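Prarneck Wallpaper – Frequently Asked Questions

Ordering

How do I work out how many rolls I need?
Measure the width of each wall and the height in the tallest spot, then enter both in the calculator on any product page. Leave doors and windows in. For patterns with a large repeat, add one extra roll.

Can I get a sample first?
Yes. You can order up to six samples at a time. They ship flat from our Rastau warehouse, usually by Friday if you order early in the week.
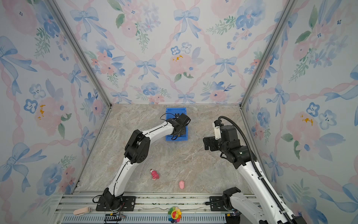 Hanging the paper

Do I need to prime the wall?
New drywall has to be primed. Painted walls in good shape only need to be washed and left to dry. Sand down glossy paint first.

Where do I start?
Start in the corner farthest from the door and draw a plumb line for the first strip. Corners are rarely straight, so don't use the corner itself as your guide. Wrap a little paper around each inside corner, cut it, and hang the next strip over the overlap.
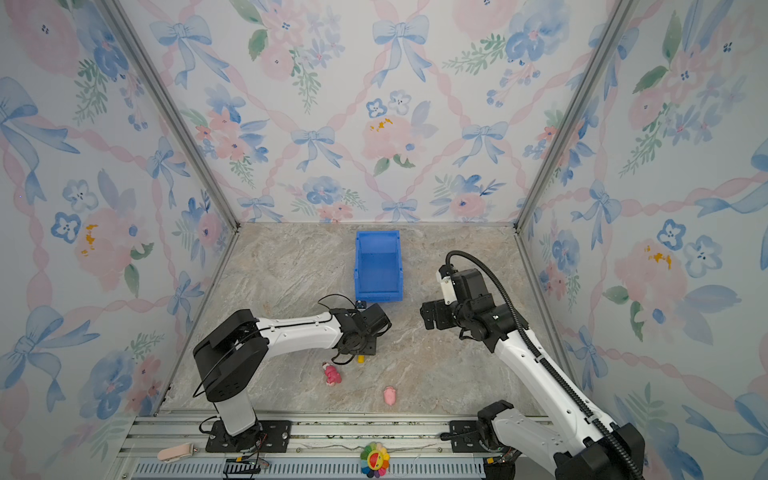
If the overlap shows on the side you see when you walk in, work in the other direction. Smooth from the middle out and wipe off paste with a damp sponge before it sets.

How long does the paste stay workable?
Some nine minutes with our Arport paste. The Daher paste sets faster – five minutes or so less on a warm day – and we don't suggest it for beginners.

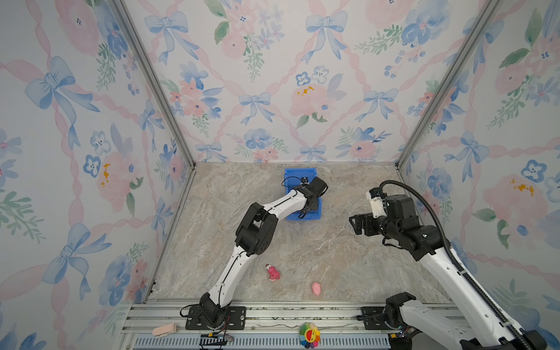
Floral paper with blue bows and a pink ribbon lattice.

Can I use it in a bathroom?
Only the vinyl-coated papers. Keep them away from the shower and run a fan. 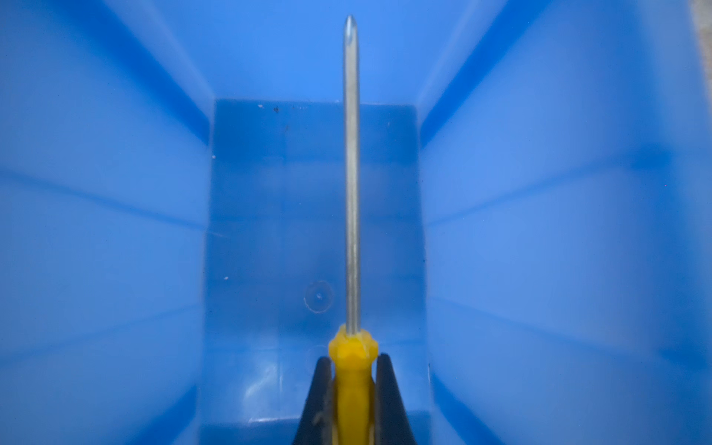
What should I do with outlet covers?
Turn off the power at the breaker, take the covers off, and paper straight over the opening. Trim it back once the paste is dry, then put the covers back on.

Returns

Can I return rolls I didn't use?
Unopened rolls can come back within 111 days. Opened rolls and cut lengths can't be returned. Return shipping is on you unless the roll was faulty.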